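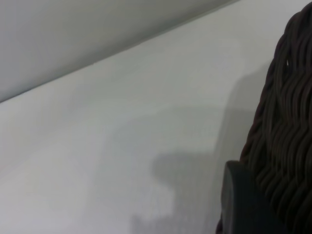 4. Putting the sermon on the parish blog

By now you have a Terkent account and the sound recording is sitting in your uploads folder. Well done, because that was the fiddly part! This section turns it into a post that people can read or listen to at home.

4.1 Open your Terkent page and choose New Post, then Sermon.
4.2 Type the title exactly as it was in the service sheet. People search for it later in the week and they will use those words.
4.3 Fill in the reading, with book, chapter and verse. Terkent looks the passage up and adds a link by itself (I still love watching it do this).
4.4 Paste in the text. If the preacher spoke from notes, a summary of up to 900 words is plenty.
4.5 Press Attach Sound and pick your recording. Wait for the green tick before you go any further.

Note: the blog shows the 5 newest sermons on the front page. Older ones move to the archive and can still be found by search.

Caution: do not include the prayers for the sick, or any names mentioned in them. Trim them from the recording as well as the text.
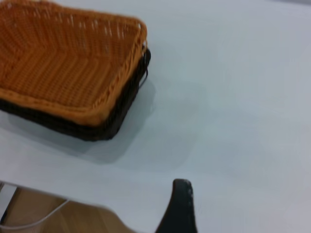 Nives Farina wrote in to ask whether the blessing should be trimmed too, as hers ends up in the middle of the notices. Leave it in if you can. Plenty of listeners at home like to finish with it, and you can cut the notices on either side with the scissors button.

4.6 Choose who may comment. Members Only is the setting to start with, and you can open things up once you have got to know your readers.
4.7 Press Preview and read the whole post aloud, slowly. You will catch far more slips that way!
4.8 Press Publish. The post appears within two minutes.

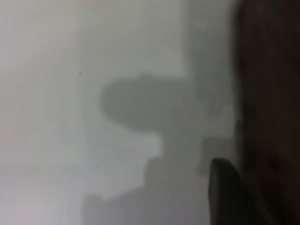

Fig. 2. Section 4, publishing a sermon

If the post does not appear, check that the date is not set in the future. A post dated ahead stays hidden until that day comes, and this is a lovely trick for getting the Easter sermons ready early.

Replying to comments is covered in section 5.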